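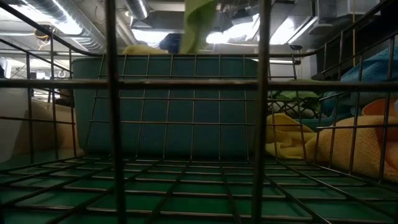 Handling cloth: notes from the Hakby open day
Speaker notes, 3 November 2022
Length 40 minutes including questions. Slide numbers are left off because the deck is still moving.

Opening
Say what the talk covers: the October open day at Hakby, the cloth handling demonstration, and what we can use from it in our own sorting work. Say what it does not cover: pricing, and the tour of the machine shop, which I skipped.
Ask who has tried to pick up fabric with a parallel gripper. If most hands go up, drop the next section to one minute.

Why cloth is awkward
A rigid part has a pose. Find the pose, look up the grasp, close the fingers. A towel has a shape that changes as soon as the fingers touch it, and the part you need is often under another part. The usual failures are picking two layers, picking two towels, and pinching so little material that it slides out on the way up.
Suction does poorly on open weave. Needle grippers work but leave marks, and the customer group we care about will not accept marks. That leaves fingers.
Pause here. People write this down.

The demonstration
The Jurnow group ran it in an open hall with visitors walking past. Lights on, no enclosure around the table, no special background. The task as explained to us: take one cloth at a time from a mixed pile and release it at a place chosen beforehand. The cloths differ in color, thickness and surface. The operator could stop the run from the desk and did so twice while I was there, once for a visitor's bag.
A run is set at 36 picks. If a pick fails, the arm retries up to 3 times and then moves to another spot on the pile. Retries are logged as separate attempts. Keep this in mind for the results section, where the rate depends on how you treat them.
Play the clip without sound. The hall was loud.

Sensing
The wrist view is what the grasp planner uses in the last part of the approach. Fixed views are used earlier, to choose which cloth to go for. The fixed views lose the fingertips whenever cloth hangs in front of them, so the handover to the wrist view happens well above the pile.
The table is kept deliberately ordinary. Spray bottles, a plant, a woven basket and a wire basket of cloths all sit within reach of the arm, and the planner has to leave the other objects alone. Collision margins are set per object class. The clear bottle gets a wider margin, as depth data on transparent plastic is poor.
Point out how much of the wrist view the fingers themselves take up. The planner masks that area out before looking for edges.

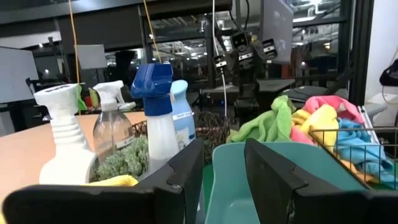

Zoia Dovhaniuk objected at our dry run that a tidy table proves little, and that she would want the same test with the bottles moved between every pick and nothing told to the planner. I have put her point in the talk because someone in the room will raise it. The answer from Jurnow was that the bottles are moved between runs but stay put within a run. Moving them within a run is planned. I have no data on it and will say so.

Results
Give the log totals as Jurnow reported them: 100 attempts over the session, retries included. They would not release a success rate from an open day, which is fair, and I did not keep my own tally. Do not let the questions push this into a guess.
What I can report is the pattern of failures.
Double picks came mostly from thin cloths of the same color lying together. The edge between them is weak and the segmentation merges them.
Slips came mostly from grasps on a flat area with no fold. The fingers closed on very little.
Snags came from the wire basket. A corner goes through the mesh, the arm lifts, and the basket comes with it. The arm now stops on a force limit and lowers again.

Software
The segmentation runs on Flemadeo, with a model trained on their own cloth data. Skip the architecture slide unless asked. The useful part is that the labels mark folds as well as outlines, so the planner can prefer a ridge over a flat patch. Daryna Prokopenko has the label format and can send it to anyone who wants to compare it with ours.

Surface texture
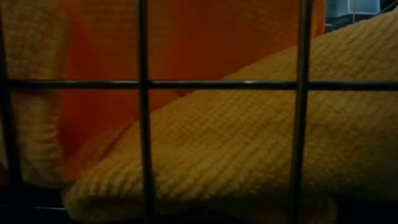

Texture changes the grasp more than color does, and our own test set has almost none of it. All our samples are plain weave. On a smooth cloth the fold shows up as a clean change in brightness. Take the yellow cloth, with its small raised bumps in rows: every bump has a lit side and a dark side, and an edge detector tuned for smooth fabric returns the rows along with the fold. The thick ridge along the top is still the right place to pinch, but the detector has to be run at a coarser scale to find it. The wire bars across the view add straight edges of their own – filter these first, from the known basket position.
Thickness is the other side of it. A thick fold needs a wider opening on approach, and if the opening is fixed for thin cloth the fingers push the fold down instead of going around it.

What we take back to Didenko
Add textured and thick cloths to the test set before any further tuning.
Label folds. Start with the existing images.
Change the finger opening from a constant to a value per pick.
Log retries separately and report both rates, first try and final.
Try the force limit on the lift. It is a parameter change on our controller and needs no new parts.
The wrist camera is a larger job – cabling has to be routed again – and I would leave it for next year.

Questions to expect
Cycle time. Some visitors timed it. I did not, and the arm was running at reduced speed for the open day.
Wet cloth. Not shown. Jurnow said they have not tested it.
Folding. Out of scope for the demonstration. Refer them to Daryna.

Leave the clip looping while people ask. Spare adapter is in the side pocket of the laptop bag.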